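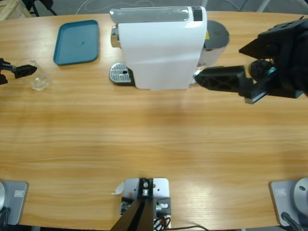 # Kapitel 5: Der Kaffeeplatz im Gästebereich

Wer in einer Pension oder in einem kleinen Büro arbeitet, begegnet heute fast überall einer Kapselmaschine. Sie braucht wenig Platz, und der Gast kann sie meistens ohne Hilfe bedienen. Trotzdem gehört zu einem guten Kaffeeplatz mehr als nur das Gerät. Auf dem Holztisch am Anfang dieses Kapitels stehen eine weiße Kapselmaschine mit dunkelgrauem Wassertank und ein leeres Trinkglas, dazu liegt dort ein blaugrünes Tablett. Mit solchen einfachen Dingen werden wir in diesem Kapitel arbeiten.

## Was Sie in diesem Kapitel lernen

- die wichtigsten Teile einer Kapselmaschine mit ihren deutschen Namen
- das Einrichten eines Kaffeeplatzes für bis zu 44 Gäste am Tag
- die tägliche Pflege von Abtropfschale und Wassertank
- das Führen eines Reinigungsblattes

## 5.1 Ein Beispiel aus der Praxis

Wilmer Urrego leitet die Pension Apaza. Im November hat er den alten Filterautomaten aus dem Frühstücksraum genommen und einen Tisch mit einer Kapselmaschine eingerichtet. Im ersten Jahr wurden dort 2353 Tassen getrunken, davon 839 vor acht Uhr morgens. Diese zweite Zahl hat ihn überrascht, denn das Frühstück beginnt erst um halb acht. Er lässt deshalb den Wassertank jetzt schon am Abend leeren und am frühen Morgen frisch füllen.

Auch über die Ordnung auf dem Tisch musste er nachdenken. Die Gäste stellten ihre benutzten Gläser direkt neben die Maschine, und auf dem Holz blieben Ränder zurück. Seitdem steht ein Tablett für das Geschirr bereit - es wird nach dem Frühstück abgeräumt und gewischt.

## 5.2 Wichtige Begriffe

**Auslauf:** die Stelle, aus der der Kaffee in die Tasse fließt.

**Abtropfschale:** der Behälter unter dem Auslauf. Er fängt Tropfen auf und ist oben mit einem Gitter bedeckt.

**Wassertank:** der Behälter für das frische Wasser. Bei vielen Modellen kann man ihn zum Füllen abnehmen.

**Stellfläche:** der Platz, den ein Gerät auf dem Tisch braucht. Rechnen Sie auch den Platz für die Hände dazu!

## Vor dem Lesen

Sehen Sie sich den Kaffeeplatz in Ihrem eigenen Betrieb an und machen Sie eine kleine Skizze. Notieren Sie, wo der Gast sein Glas abstellt und von welcher Seite man den Tank erreicht. Bewahren Sie die Skizze auf, Sie brauchen sie wieder in Abschnitt 5.3.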